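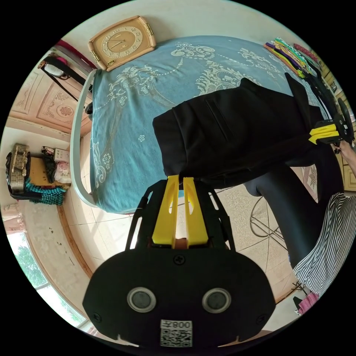

By the Cleltley Residence Office
Updated 21 December 2025

About Cleltley House

Cleltley House provides furnished rooms and practical instruction in household care. The school was established by the Assunção Foundation to prepare residents for independent living and for employment in hotels and private homes. The main building in Hornon houses 116 residents during the school year, and 500 former residents remain on our mailing list.

Instruction takes place in furnished bedrooms. Residents learn to sort, fold and put away clothing, to make a bed, and to care for bedspreads, curtains and painted furniture. Dark garments are handled one at a time: the seams and openings are checked, the cloth is spread across the bed, and folding begins only when it lies flat.

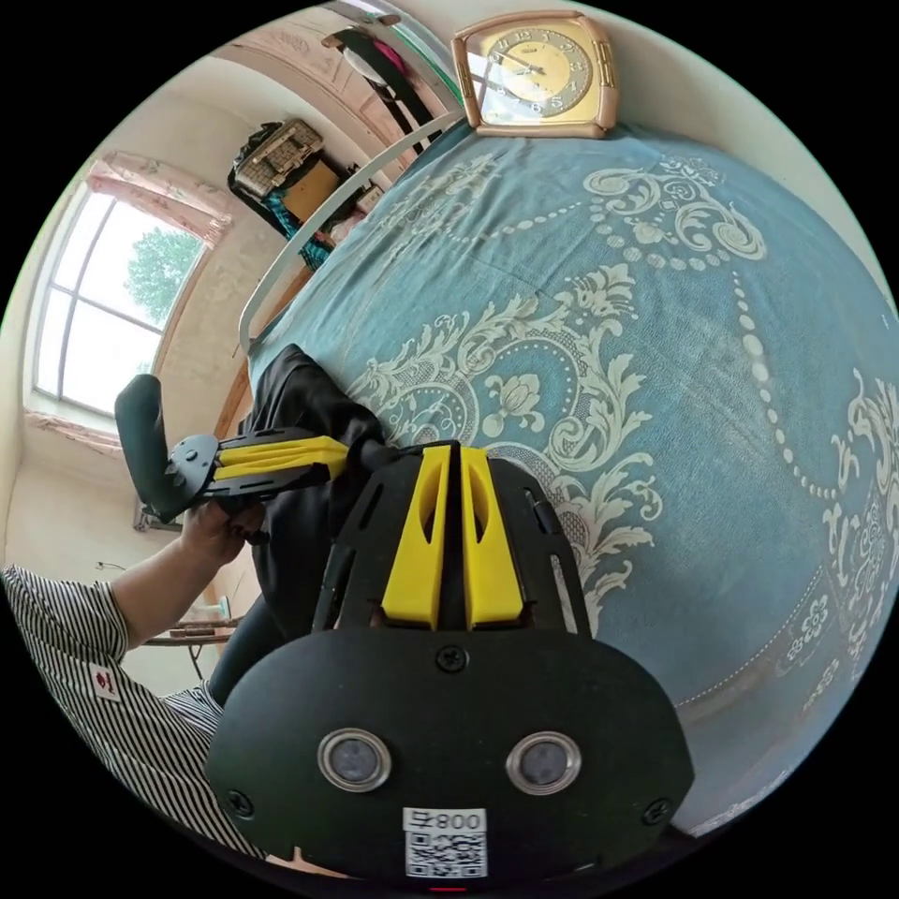 Dark cloth and a patterned bedspread in one of our bedrooms.

The full course consists of 13 units and is offered twice a year. New residents are admitted in August. The Veltik Annex, which opened after the main building, contains the linen store and the mending room, where more than 2,000 items are kept for use in the bedrooms.

Furniture is repaired and kept in service whenever possible. Donations of bedding and clothing in good condition are accepted at the Hornon office. Visits are arranged in writing through the Residence Office.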